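4. Evaluation of the Drondier Service Kit

4.1 Scope and setup

The Drondier kit is sold by Pleritz as a complete package for the disassembly and refitting of used desktop computers. It includes a two-finger gripper, a wrist camera, a set of molded part trays, and a license for the Sima task editor. The vendor offers the kit on a yearly service plan, under which worn parts are replaced and new computer models are added to the task library. Our evaluation covered the version delivered to the Stivora test site in April. No changes were made to the hardware after delivery, and all software settings other than the speed limit were left at their default values.

The study was limited to five tasks that account for most of the handling time in a refitting shop: unplugging a data cable, unplugging a power connector, releasing a drive, moving a processor between a board and a tray, and seating a memory module. Each task was first taught by an operator and then run without assistance. In total, 1,309 attempts were recorded, of which 563 involved cables or connectors.

4.2 Work inside the chassis

Cable work proved to be the most demanding part of the evaluation. The positions of rigid parts can be stored once for each computer model, but wires settle differently in every unit that enters the shop. The Sima editor handles this by asking the operator to mark an approach region instead of a fixed point. The gripper then closes the remaining distance under camera guidance. Figure 5 shows the gripper in use inside an open tower and at the work cell's fixture wall.

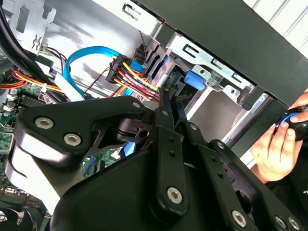 Approach regions were generally easy to define, and operators with no earlier robot training were able to set them after a short introduction. Two limits were noted. First, the outer links of the gripper take up considerable space, and an approach that is clear at the fingertips may still bring a link against a bundle of wires. The editor checks for contact with the chassis model but not with cables, which the model does not contain. Second, the default closing force is suited to connector housings and is too high for flat cables. The force can be lowered for each task, although the setting is found in a separate menu and was missed by several operators.

Failed attempts were sorted by cause. Most fell into one of two groups – a poor grasp on the connector body, or a pull direction that did not match the axis of the socket. The second group became smaller once operators were told to record the pull as its own step.

4.3 Part transfer and fixtures

Loose parts are handled through trays that mount to standard aluminum extrusion. A tray can be moved along the rails to suit the size of the chassis, after which its position must be taught again. The vendor's manual describes this as a single-point procedure. We found that a second point was needed whenever the tray had been removed completely.

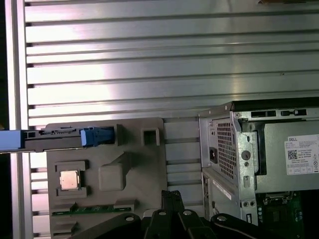 Processor transfers placed the strictest demands on tray position. A part that enters its pocket at a slight angle can rest on the retaining clips, and the kit has no direct means of detecting this. Jessie McIver of the Stivora site proposed a light press at the end of each placement, and this step was added to the taught task for the second half of the trials. It lengthened the cycle slightly. We recommend that Pleritz include it in the task library.

The fixtures themselves required little attention during the study. One tray was exchanged under the service plan, and the replacement fit the existing mounting points. The gripper was inspected at the close of each block of trials in accordance with the maintenance schedule.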